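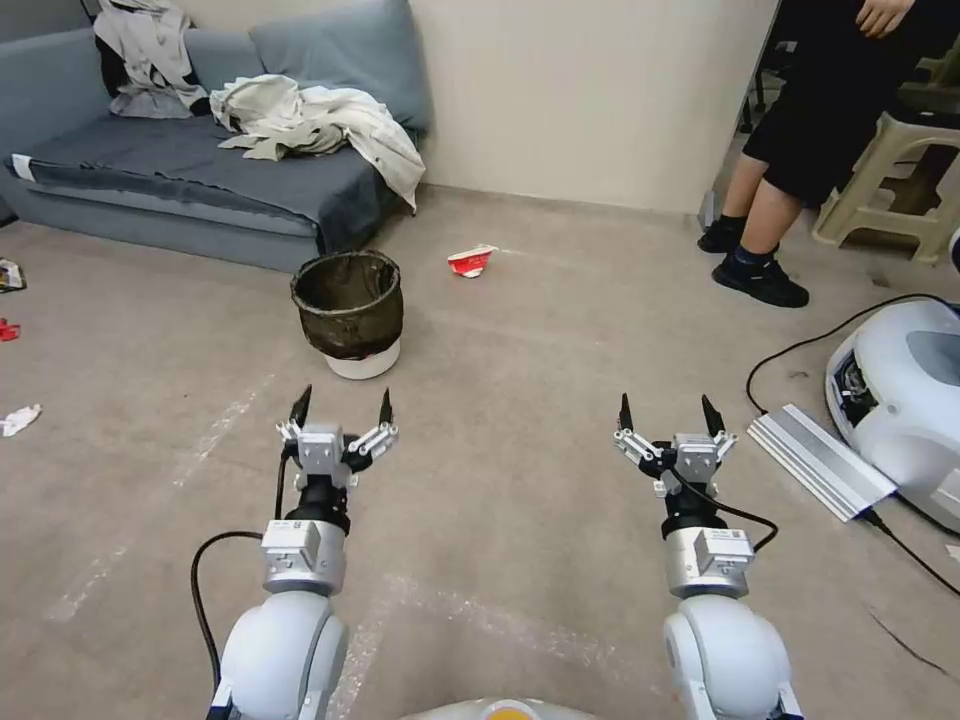

Los dos brazos de Pollia con las pinzas abiertas, frente a la papelera y los papeles del suelo.

Inicio | Proyectos | Taller | Prensa | Contacto

NOTA DE PRENSA
8 de noviembre de 2018

Pollia, el robot casero que aprende a recoger papeles, abre sus planos a todo el mundo

¡Pues ya está, lo contamos! Después de muchas noches de destornillador (y de alguna bronca con los vecinos por el ruido), en el taller compartido Barta publicamos los planos y el programa de Pollia, un robot de dos brazos pensado para una tarea muy poco heroica: coger la basura del suelo y llevarla a la papelera.

Escribo esta nota yo porque me tocó montar los brazos y porque en Barta no tenemos gabinete de prensa, tenemos una cafetera. Somos un grupo de aficionados que se junta a construir cosas, y Pollia empezó como una apuesta tonta entre dos de nosotros. Cada brazo lleva una pinza de dos dedos, negros y bastante finos, que van de maravilla con un papel arrugado. Con los envoltorios pequeños todavía nos peleamos, sobre todo si han quedado pegados a la pared o junto a un sofá.

El control lo lleva Nunlow, nuestro programa, que decide qué brazo le queda más cerca a cada papel y prepara el movimiento. La primera versión tardaba 40 segundos en decidirse, una eternidad. Ahora tarda unos 20, y seguimos rascando. Las pruebas las hacemos siempre en el suelo, con una papelera pequeña de las de toda la vida y basura de verdad: pañuelos, envoltorios, lo que haya ese día.

¿Y el dinero? El presupuesto total ha sido de 2.359 euros, puestos a escote entre los socios, más una caja de tornillería y perfiles de aluminio que nos cedió la tienda Zarkell, a la que desde aquí mando un abrazo enorme. No es barato para un capricho, lo sé, pero buena parte se fue en motores que compramos mal a la primera (el modelo bueno viene indicado en la lista de materiales, hacednos caso).

Los archivos se pueden descargar gratis desde la sección Proyectos: piezas, esquema de cableado, código de Nunlow y un cuaderno de montaje con todas nuestras meteduras de pata. En diciembre haremos una jornada de puertas abiertas en el taller, con Pollia en marcha y sitio para quien quiera traer su propio cacharro. La entrada es libre y la hora la pondremos en la web.

Para entrevistas, dudas de montaje o piezas sueltas que os sobren, escribidnos desde la página de Contacto.

Usamos cookies propias y de terceros para mejorar tu visita. Si sigues navegando, aceptas su uso. Aceptar | Más información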